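30 Apr 2023

# Flummont and Trindville to meet in the Ishida Cup final

The two teams for the final game of the Ishida Cup are now known. Flummont will play against Trindville for the title of the spring league, and the game will be held at Hosa Field, where Trindville has played its home games since the stadium was opened. The kickoff is set for the early afternoon.

It will be the first time that these two towns meet in the final. They are neighbors on the map and they play each other every season, but until this year one of them was always out before the last round. Flummont has won the cup twice and lost it last year in the last minute. Trindville has never won it.

The place of the final was decided before the season started, so it is only by luck that Trindville will have the home crowd. The league confirmed that the game will stay at Hosa Field and that both teams will be treated as visitors in all practical matters. Flummont won the coin toss for the bench and chose the west side, which has the shade in the afternoon. Trindville must therefore use the bench on the east side, where its players have not sat all season.

## How Flummont came to the final

Flummont finished the regular season in first place and had a free week before the semifinal. In many seasons this free week was not a help. Last year the team looked slow in the first quarter after the rest, and the year before it lost two fumbles on its first two drives. This time the coach, Sandamali Bhattacharjee, changed the plan. The players had one full practice with pads in the middle of the week, and the first drive of the semifinal was written on paper and repeated every evening until all of them knew it by heart.

The drive worked well. Flummont took the opening kickoff and needed nine plays to reach the end zone, and seven of these were runs. The running game stayed strong until the end. The starting running back finished with 100 yards exactly, and he reached this number on his last carry of the day, a short run to the left side on third down that let Flummont run out the clock.

"I did not know about the 100 yards," Bhattacharjee said after the game. "Somebody told me when we were already on the bus. I only knew that we needed three yards for the first down, and he got four."

The defense was less convincing. Flummont gave up two long passes over the middle, both in the third quarter, and one of them became a touchdown. The coach said that the safeties were standing too close to the line because they expected the run. She also said that Trindville will surely have watched this part of the film with much interest.

## How Trindville came to the final

Trindville had a harder way on paper, because it finished only in fourth place and had to play in the first round. On the field it looked easier. The first-round game was decided at halftime, and the semifinal ended 30–8, which was the largest win of this year's playoffs.

The score of that semifinal does not tell everything. Until the middle of the third quarter Trindville was leading by only two points, and the other team had the ball close to the goal line. Then came an interception in the end zone. Trindville scored on the next drive, forced a punt, and scored again. In the fourth quarter the backup quarterback was already in the game and he threw a touchdown pass also.

The strength of Trindville is the passing game, and more exactly the short passing game. The quarterback releases the ball very fast and he was sacked only three times in the whole season. The receivers are not the fastest of the league, but they run careful routes and they rarely drop the ball. When the defense comes forward to stop the short passes, the tight end goes deep. This is a simple idea and most teams know that it is coming, and still it has brought six touchdowns this spring.

The kicking game is a weaker side. Trindville changed its kicker in the middle of the season and has missed four extra points. In the semifinal the team went for it on fourth down two times when a field goal would have been the normal choice.

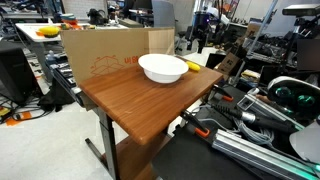
*White bowl on a small table with a brown woodgrain top.*

## The regular season game

The two teams met once in the regular season, in Flummont, and the home team won by a single point. It was raining during the whole second half and both sides had trouble holding the ball. Trindville scored with less than a minute left and tried a two-point conversion to win the game. The pass was tipped at the line and fell to the ground.

The Trindville players spoke about this play many times afterward, and not all of them agreed with the decision. A kick would have tied the game and sent it to overtime. The coaching staff has always defended the choice with the same explanation, that the field was too soft for a safe kick and that the offense had already moved the ball well on that drive.

For the final the surface will not be a question of this kind. Hosa Field has artificial turf, and it drains quickly even after heavy rain. The forecast at the moment is for dry weather with some wind from the south, which would blow along the field and toward the scoreboard end. Both kickers will have a chance to test it in the warm-up.

## Injuries and changes

Flummont will have its starting center back. He missed the semifinal with an ankle problem and practiced again this week without limits. The player who replaced him will move back to left guard, so the line will be the same one that started the season.

One cornerback is still doubtful. He left the semifinal in the second quarter with a sore shoulder and has practiced only alone, without contact. If he cannot play, Flummont will probably use a third safety in his position and give more help on that side. Bhattacharjee did not want to say more about it and answered that the list of active players will be given to the league on time.

Trindville reported no new injuries. The starting quarterback was taken out early in the semifinal only because of the score. The kicker who lost his place in the middle of the season is again on the list, and it is possible that both kickers will be active, one for the kickoffs and one for the field goals.

## Tickets and entrance

Hosa Field has a main stand and a grass bank behind the south end zone. Tickets for the stand were sold in the first morning. The league has therefore added 500 places on the grass bank, and these are sold for 8 dollars each. There are no numbered seats on the bank. Blankets and low chairs are allowed there, but umbrellas must stay closed during the game so that the people behind can see.

The gates open two hours before the kickoff. Visitors from Flummont are asked to use the west gate, which is closer to their side of the stand. The parking area next to the stadium is for teams, officials, and holders of a disabled permit only. All other cars should go to the lot at the fairground, and from there it is a walk along the river path. The path has been repaired after the winter and is open again in its full length.

A shuttle bus will run between Flummont and the stadium every 30 minutes, beginning in the morning. The ride is free for everybody who shows a ticket. The last bus back leaves one hour after the end of the game, also if there is overtime.

## Rules for the final

The rules are the same as in the regular season with one difference. A regular season game could end in a tie after one overtime period, but the final must have a winner. If the score is equal after the fourth quarter, each team will get one possession from the 25-yard line, and this will be repeated until one team is ahead. From the third round on, a team that scores a touchdown must try the two-point conversion.

The officials for the game were chosen from the crews with the best marks of the season. The referee has worked one final before. No member of the crew worked the regular season game between the two teams.

## After the final

The winner keeps the cup for one year and also receives the right to open the next season at home. For Trindville this would be a small complication. The turf at Hosa Field is to be replaced in the summer, and the work is planned to finish in August. The stadium will be closed for this time and the youth teams will train on the school field.

Flummont has its own changes coming. Three starters on the defense have said that the final will be their last game, among them the middle linebacker, who has called the defensive signals for seven seasons. Bhattacharjee said that there will be a dinner for them afterward, whatever the result is, and that she asked the team not to speak about it before the game.

The final will be shown live on the website of the league, with commentary beginning 15 minutes before the kickoff. A full recording will be available there the next morning.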